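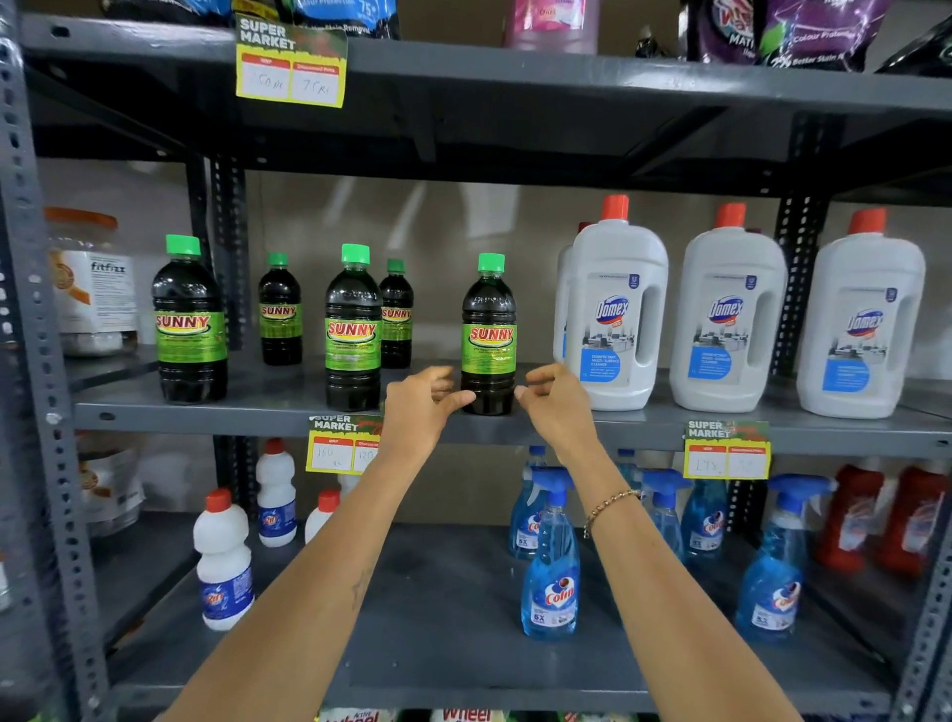 Thread: moving out of a rental after six years, and what I learned about the deposit

1/ OK so a bunch of you asked how the move went. We're out! Keys handed over, back hurts, cat is not speaking to me. I'm putting the deposit stuff in one place because I keep answering the same DM.

2/ Background: two-bedroom on Ralmont, third floor, no elevator. Deposit was 2000 when we signed. I had mentally kissed it goodbye sometime in year two (red wine, beige carpet, you get it).

3/ First thing, dig out your move-in checklist. Mine was in a shoebox with warranty cards for a toaster I don't own anymore. It had the cracked bathroom tile on it, in my own handwriting, initialed by the old manager. That one line saved me a whole argument.

4/ If you never did a checklist, search your old email for the week you moved in. I'd sent my friend Lerato a bunch of whiny messages with photos of the closet door that wouldn't close. Dates on everything!!

5/ Ask for a walk-through BEFORE you're fully out. Our landlord, Mr. Reisinger, didn't offer one, but he said yes the minute I asked. He went around with a clipboard for half an hour and told me exactly what bugged him. Stove, window tracks, the floors by the back door.

6/ So then I knew where to spend my one free weekend. I did not wash the walls. He didn't care about the walls.

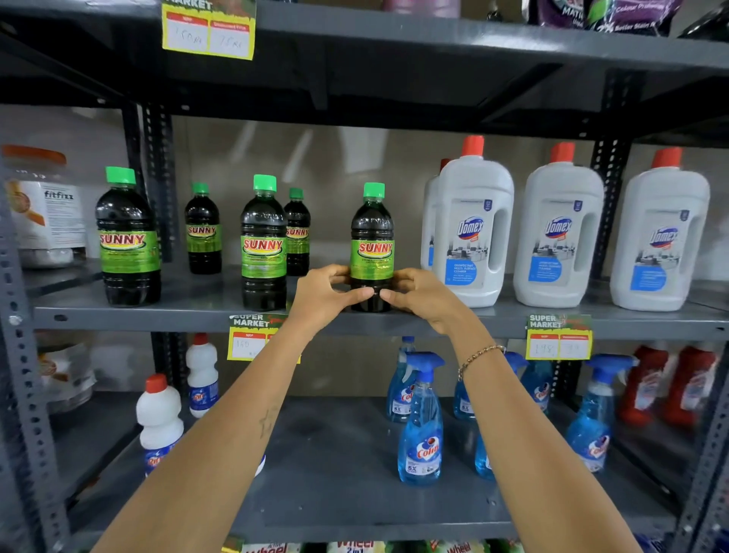
Floor cleaner shelf, so many Sunnys

7/ Nail holes! Everybody panics about nail holes. Small ones from hanging pictures usually count as normal wear, but it depends where you live and what your lease says, so go read it. Mine had a paragraph about "anchors and brackets" and I had four brackets. Filled those, sanded, touched up with the leftover paint from under the sink.

8/ Do not buy "close enough" white. I did that in my last place and the patches looked like a dalmatian.

9/ Carpet: I got a quote from Clenari for the whole apartment, then asked what just the living room would cost, and it was way less than half. Keep the receipt. I stapled mine to the back of the checklist like somebody's aunt. 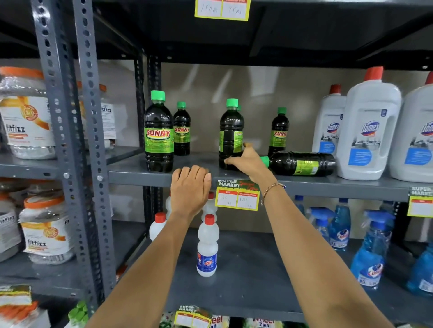 10/ And the wine stain came up maybe eighty percent, which was good enough, because that carpet was already old when we got there. Landlords generally can't bill you for brand new carpet when yours was on its last legs. I had a whole speech ready about this - never got to use it.

11/ Put your new address in writing. Email AND paper. Our neighbor Benedikt forgot, and his check went to the old building and sat in a mailbox until May.

12/ Utilities: read the meter yourself on the last day and write it down. Ours said 3378. The final bill had a higher number on it, I called, and they fixed it in ten minutes. I was so ready for a fight and the lady was lovely.

13/ Final result: we got back 1166 within the month with a list of deductions. I wrote a polite letter about two of them (a "lock replacement" for a lock that still works, and a cleaning fee that appeared from nowhere) and asked for receipts. A second check showed up the week after. No note, just a check, lol.

14/ Total back was everything except the oven charge, and fair enough, I've seen that oven.

15/ Somebody asked if I'd hire movers again. Yes. Always. My brother-in-law Urs offered to help for pizza and I love him, but he carries a couch like he's mad at it.

16/ Next thread will be about the new place, where the shower has two temperatures and neither one is warm. Send plumber recommendations please, I'm on the east side now.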